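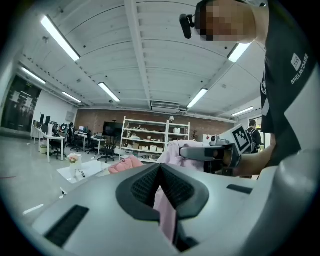 *Slide 1: pink cloth, some of it folded.*

(Leave this up while people find seats. Start on time even if the back row is still queuing for tea.)

Hello everyone, and thank you for coming in out of the rain. I'm going to talk for half an hour about children's clothes, and mostly about what happens to them once the child has grown. I could do three hours, so somebody please wave at me when there are five minutes left.

I run the clothes swap in Gultport. We open on the first Saturday-market morning of the month, nine thirty till noon, in the old chapel room behind the library. You bring what doesn't fit, you take what does. No money, no tokens, no points. People always ask about the points! We tried them in the first winter and spent the whole morning arguing over whether a snowsuit was worth two cardigans or three.

**Slide 2: the big number**

2,199 garments through the door last year. PAUSE here, let them read it. I'm so proud of this number. It's every item that went home with a new family, counted off the clicker at the exit, so it leaves out the rag bag and anything that went back in the boxes.

Mention: Zendham started their swap after visiting ours and they're already catching us up. Wave if Zendham people are in.

**Slide 3: why baby clothes are the easy bit**

Newborn things hardly get worn. Six weeks and they're off. We get vests that have been through the wash a handful of times and sleepsuits with the label still stiff. The trouble starts at age four, when knees go. By seven or eight the trousers we're given are nearly all past it, and that's the size families ask for most.

So, the mending table. This is my favourite part of the whole talk, don't rush it.

- Two sewing machines, one of them a bit temperamental with jersey
- Iron-on patches cut from dead jeans
- A button tin, which children will happily sort for an hour
- Good scissors, tied to the table with string

Hold up the green corduroys (in the blue bag, NOT the rucksack). Pass them round. Ask people to find the mend. Last time it took four rows before anyone spotted it, and the gasp was wonderful.

**Slide 4: sorting**

Sort by size and then stop. We used to sort by boys and girls as well and it doubled the number of boxes for no gain at all. When we put everything together, dinosaur tops started going to everybody, and so did the pink leggings.

Measure the clothes as well. Labels are all over the place. We laid out a heap of age five to six trousers on the chapel floor and the longest leg would have fitted a nine-year-old. I've stuck a tape measure along the edge of each table and parents use it constantly.

**Slide 5: storage**

Boxes: 80 litres is too big. I know they look like good value. Full of denim they take two people to lift. Go for the smaller ones and label the short end.

The Delleck estate group keeps theirs under the stage at the school, which I envy very much. Ours go up a ladder.

**Slide 6: what it costs**

Room hire is £95 a session. Tea money covers a fair bit of that and the parish grant does the rest. Be open about this, someone always wants the real figure and it helps them plan.

(If asked about insurance: the Saber Street hall handout has the details, copies by the door.)

**Slide 7: start one**

You need a room, a rail if you can borrow one, and a bag of clothes from each of your friends. Our first one had eleven people and a dog. Put the date of the next one on the poster before you open.

Questions. Repeat each one into the microphone, the hearing loop only picks up me. Get the corduroys back.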